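Flistmont Community Cookbook and Recipe Archive
Second progress report to the Stamura Fund
Prepared by Pin-yu Kao, project editor

You asked for a shorter report this time, with fewer feelings in it. I have done my best with both.

Where we are

The archive now holds 1,346 recipes, up from 1,161 in the first report. The growth came mainly from two church basements and one retired school cook who had been keeping hers in a hatbox. Every card, envelope back and torn calendar page has been scanned, given a number and put in an acid-free sleeve. The sleeves cost more than the first report said they would. The first report was written by me, before I had shopped for sleeves.

Typing up is behind scanning, as it was last time. The trouble is handwriting. There is a generation of Flistmont cooks for whom a teaspoon and a tablespoon are both a small loop with a tail, and the difference matters a good deal when the next word is "cloves." We have settled on typing what we believe the card says and marking the doubtful words in brackets. One card for pickled beets is now almost entirely brackets. It will be in the archive but I don't expect it to make the book.

Duplicates

The Fund asked whether the collection contains many duplicates. It contains a great many, if you count them the way a sane person would. Lemon bars alone fill a drawer. The difficulty is that each lemon bar comes with a family attached, and each family can explain at length why theirs is a different bar. I have been told that the amount of butter is different, that the pan is different, and in one case that the recipe is the same but was written down first.
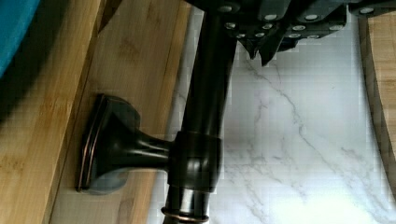 Our working rule is that two recipes are the same if the ingredients and amounts match and the method differs only in adjectives. Under this rule the archive will keep every card, and the printed book will carry one version with all the contributing names beneath it in alphabetical order. Alphabetical order was the third system we tried. I would rather not go into the first two.

Testing

We promised that every recipe in the printed book would be cooked at least once by someone who did not write it. Testing has moved along steadily since November. Testers get the recipe as typed, a grocery allowance, and a one-page form, which asks how long it took, what was unclear, and whether they would make it again. The third question has produced some of the frankest prose in the archive.

Common findings so far: old recipes assume you know what a "quick oven" is. Old recipes assume the can of soup is a size that cans of soup no longer come in. Nearly all of them leave out the salt. We add notes in the margin for oven temperature and can size. Salt we leave to the reader, after a long meeting.

The Zoëga family's smoked fish pie failed testing twice, and the family has asked for a third try with a different tester. This has been granted. The pie is on its third draft and so, in a sense, am I. 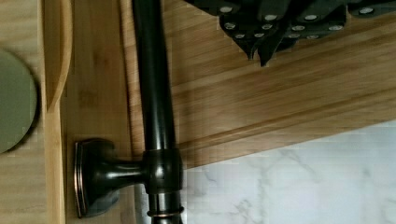
Recordings

The interviews are the part of the project that has gone best, and I take no credit for it. We planned on short conversations to go with selected recipes. What we got was people who came in to discuss a coffee cake and stayed to discuss the flood, the cannery closing, two weddings and a feud over a parking spot. We have 7 interviews fully transcribed. Another 6 are recorded and waiting. The waiting ones are long, and one of them has a parrot in it, so the typist has asked for patience.

Everyone interviewed has signed a release. One contributor crossed out the sentence allowing us to edit for length and initialed it. Her interview will appear in full.

Money

Spending is close to plan in every line except supplies (see sleeves, above) and refreshments. I under-budgeted refreshments on the theory that people who are bringing you recipes will also bring you food. They bring the recipe. I have moved a small amount over from travel, where we have underspent owing to the fact that the whole town can be crossed on foot.

The quote from Rarkero for printing came in lower than expected for a softcover and higher than expected for a spiral binding. The contributors want spiral, so that the book lies flat next to the stove. I agree with them, and the next report will include a revised print line for your approval.

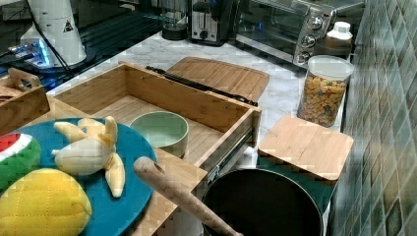
Will recipes that don't make the printed book still be available to the public?

All of them will be, as scans, through the reading room at the Flistmont library, including the beets. Contributors who asked for their names to be left off will have them covered in the public copies.

Next steps

Between now and the next report we plan to finish typing the second batch, close testing on desserts, and settle the chapter order. Desserts currently make up well over half of what people have given us, and vegetables make a short chapter, most of it containing marshmallows. I have put out a polite call for more vegetables. The response to date is another lemon bar.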